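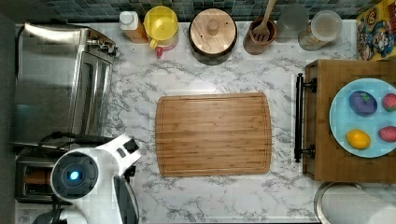

Counters are for cooking, according to Takeshi Mizuno, and anything that does not get used every day should live in a cupboard. He put the point to a full room at Zullance on January 1, 2026, when the Torkora cooking club opened its new practice kitchen to members.

The club spent 16 weeks fitting out the space, which used to be a stockroom behind the Trikgate hardware store. Much of the discussion at the opening was over how much to leave out on the marble. The rule agreed on for now is simple – dry goods and utensils go in a row against the tiled backsplash, the cutting board stays in the middle, and the stone around it is kept clear for whoever is working.

Mogens Ladefoged, who drew up the layout, said the club had looked at building a board into the counter and decided against it. A loose board can be carried to the sink, he said, and turned to suit left-handed cooks. The one they settled on is bamboo, with a groove near the edge to catch juice from meat and fruit. 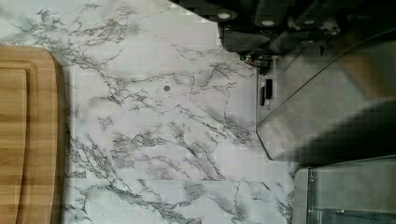 The groove follows the edge of the board, with the veined counter alongside.

Members are asked to wash the board by hand and stand it on its side to dry. It should not be left to soak. Lemon juice, wine and vinegar need to be wiped off the counter right away, and hot pans go on a trivet.

The kitchen will be open three evenings a week, with room for two groups at a time. Beginner sessions start with knife skills and move on to soups and bread. The fee is $19 a session, ingredients included, and aprons can be borrowed at the door.

A second room with more storage is planned for May. Until then, members bringing their own spices are asked to label the jars and take them home at the end of the evening.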